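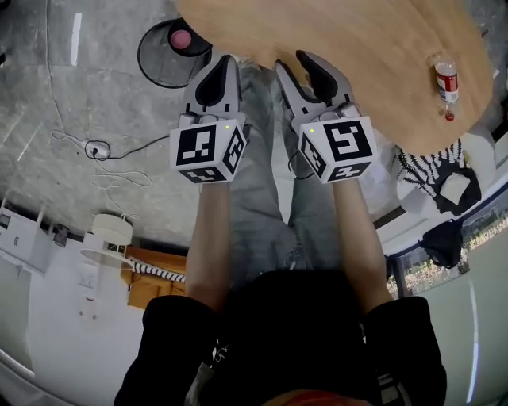

Issue 33

Sorting out the first aid cupboard (and the rest of the house while you're at it)

Last month I cut my thumb on the lid of a can of tomatoes, went to the bathroom cabinet dripping all over the hall rug, and found a box of Band-Aids with one left in it. The tiny round kind! I ended up with a paper towel and a strip of masking tape, and very fetching it looked too. So this issue is all the things I've been fixing since, plus a few that readers sent in after I grumbled about it.

Where to keep the stuff

Get it out of the bathroom if you possibly can. I know that's where the cabinet is, and I know it's called a medicine cabinet, but the steam from the shower gets into everything and your pills don't like it. Ours now live in the hall closet on the top shelf, in a box with a latch, well above grandchild height. If you've got small climbers in the house, go for a box that locks and keep the key somewhere you'll remember at three in the morning.

The bandages and gauze are separate, in the kitchen, in the drawer next to the stove. That's where we cut and burn ourselves, so that's where I want them. I used an old cookie tin for years and it was fine except that the lid needed two good hands, which you don't always have at that moment. A clear plastic shoebox with a loose lid works much better. You can see what's running low, too.

What's in mine

Bandages in several sizes (the long fabric ones for fingers, they bend). Gauze pads, a roll of gauze, and tape that tears without scissors. Tweezers with a proper point. A pair of blunt-tipped scissors tied to the box with a length of string, so that they can't wander off to the gift wrap drawer like the last three pairs. Disposable gloves. An elastic wrap for ankles. A thermometer, and a spare battery for it taped to the inside of the lid. A small flashlight.

I don't bother with the giant ready-made kits anymore. I bought one in a sale, 85 pieces it said on the front, and a good half of them were alcohol wipes.

Burns

Cool running water, straight away, and keep it there for 20 minutes. It feels like forever. I put the kitchen timer on and listen to the radio. Take your rings off before anything swells. No butter, please, whatever your grandmother did, and no ice either. Anything big, deep, or on the face or hands wants a doctor to look at it, and if it's bad call 911 first and ask questions later.

The twice-a-year clear-out

I do mine when the clocks change, same evening as the smoke alarm batteries. Everything comes out onto the table, and I read every date. My eyes aren't up to the little stamped ones on the crimp of a tube, so as soon as something new comes home I write the date on it in big black marker. Masking tape first if the package is shiny, or it rubs off.

Old medicines shouldn't go down the sink. Our pharmacy has a drop box by the door and plenty of others do as well, so call yours and ask. Scratch your name and the prescription number off the label before the empty bottle goes in the recycling. A ballpoint won't do it; I peel what I can and go over what's left with the marker.

Ointment tubes: squeeze from the bottom and clip the fold with a binder clip. Same as toothpaste. You'll get another week out of it.

Can anybody find your front door?

This one came from Tumaini Laizer over in Neltham, and I've been thinking about it ever since. Go out after dark, walk across the street, and try to read your own house number. I couldn't! The porch light was behind it and the holly had grown over the last digit. I cut the holly back on Monday and put up new numbers, nice chunky ones in white on the dark siding, next to the light where they'll catch it. If your house sits back from the road, put numbers on the mailbox post as well, on both sides.

While you've got the screwdriver out, check that the front door opens all the way. Ours only went as far as the boot rack. You'd want room for somebody carrying equipment, or a stretcher, so the boot rack has moved to the back and I trip over it there now.

The paper on the inside of the cupboard door

Poison Control, the doctor's office, the pharmacy, the neighbor with our spare key, all written out large enough to read without glasses. Our own address goes at the top. It sounds silly, but a babysitter or a houseguest may not know it, and people go blank in a panic. I slid mine into a plastic page protector and stuck it up with poster putty, so it comes down easily when a number changes. Pencil is better than pen for the neighbor.

Getting sticky residue off

A bit off topic, but you'll need it after all that tape. A dab of cooking oil on a cotton ball, leave it for a minute or two, rub, then wash with dish soap. It works on skin, too, for that gray outline a bandage leaves behind. Don't use it on unpainted wood or you'll swap a sticky mark for a greasy one. (Ask me about the Moffat dresser. No, don't.)

Blood on a rug

Cold water, never hot. Blot with a white cloth, more cold water, blot again, and keep going long after you've gotten bored. A drop of dish soap in the water helps at the end. Peroxide will shift what's left but it can lighten the color, so try it under the couch first. My hall rug came up pretty well, apart from one spot, and I've turned it so that end goes under the coat stand.

Next time I'll get to the letters about freezer labels, and the one asking how to get a stuck thermos lid off. I've got one soaking as I type.

Contact the editor | Reprint only with permission | Back to top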